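Threads > Robotics > Sim and planning

2 min read

1/ Two days lost to the planner on Plokmont. Writing it down before I forget. Sim only so far, kitchen world, one arm with a two-fingered gripper.

2/ Symptom: plans come back fine, then the arm stalls mid-reach. No error. Just a timeout at 200 ms and a polite log line saying "ok".

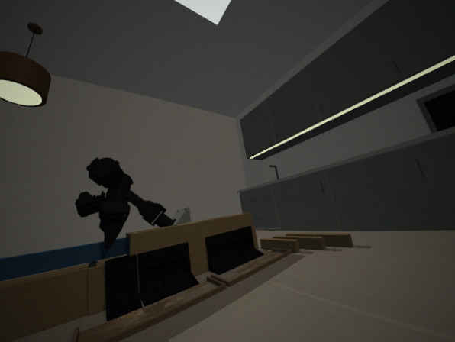
3/ Collision checking was my first guess. I'd been padding every mesh by the same amount, which is daft when you've got loose wooden blocks on the floor and wall cupboards in the same world. The planner was spending its whole budget on the cupboards. Split the padding by object – big fixed stuff gets a coarse box, small stuff keeps its real shape. Planning time dropped straight away.

4/ Still stalled though. Less often.

5/ So, second suspect: the world model only refreshes when something moves further than a threshold. Threshold was set in January by me, for a different job, in the wrong units. Lovely. Arm base sits right on the wooden structure here so there's no slack for a stale pose.

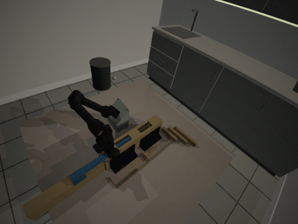
WHAT I CHANGED

6/ Refresh on every plan request, not on movement. Costs a bit, dont care. Gheorghița Cârstea reviewed it and asked for a flag so the old behaviour can come back. Fair.

7/ Also stopped trusting the wrist view for edges when shadows are this blocky. The dark patches across the blue strip were getting picked up as real boundries. Depth first, colour second. 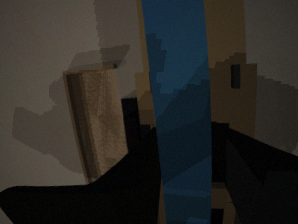

8/ Ionuț Filip reckons I should drop the colour edges altogether and let the planner live off depth, as they did on Busetti. Maybe. I want a run of 200 seeds on each before I rip anything out.

9/ Branch goes up tonight if the tests pass. Config file is a mess, sorry in advance.

Comments

Paraschiva Toma: Same units bug bit us on Lobo. Can you log the threshold at startup?

Viorica Ghiță: what happens to the refresh if two requests land together?

Valquíria Lins: +1 for the flag, please default it to off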